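Minolcombe Canvas Tool Bag, 15-Inch

Khaki | Item 359 | In stock

The Minolcombe is a mid-size canvas bag for people who carry hand tools from the truck to the job and back again. It is cut and sewn in our Clamum workshop and has been in the catalog since September. The base is 15 inches long, which fits most pliers, screwdrivers, chisels and a torpedo level. A framing square or a full-size handsaw will not fit.

The body is heavy cotton canvas. We wax the thread but leave the cloth unwaxed, so the bag starts out fairly stiff and softens over the first few weeks of use. If you want more water resistance you can wax it yourself. Bhat canvas dressing works well and is sold in the care section. One tin covers the whole bag with some left over.

Specifications

Length: 15 inches
Weight, empty: 30 ounces
Recommended load: 17 pounds
Closure: zipper
Handles: cotton webbing
Color: khaki
Lining: none

What fits

Seon-mi Ra designed the bag around the kit she used for finish carpentry: two block planes, a chisel roll, a small mallet, a combination square, pencils and a glue bottle. Electricians tend to load it differently, with strippers and testers in the pocket and wire nuts in a separate pouch. The Minix parts pouch (sold separately) lies flat in the bottom and keeps screws away from cutting edges.

There are no fixed dividers inside. Earlier versions had two, and customers kept cutting them out.

Care

Brush off sawdust and dried mud before storing. Spot clean with cold water and plain soap. Do not machine wash or tumble dry; the canvas will shrink and the piping will pucker. Let a damp bag dry open, away from a heater. Run a little candle wax along the zipper teeth if they start to drag.

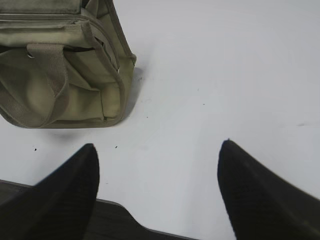
Can the handles be replaced if they wear out?
Send the bag back to the workshop and we will sew on a new pair. The repair takes two weeks, and the current price is listed on the repairs page. Please empty the bag first.

Shipping and returns

Orders placed before noon ship the same day, Monday through Friday. Unused bags can be returned within 30 days for a refund or exchange. Bags that have been waxed cannot be returned, but they are still covered for faults in the stitching, the zipper and the hardware.

Replacement zipper pulls are kept in stock and can be added to any order. Color varies slightly between rolls of canvas, so if you are buying several bags for a crew, order them together and we will cut them from one roll.

Page updated November 2022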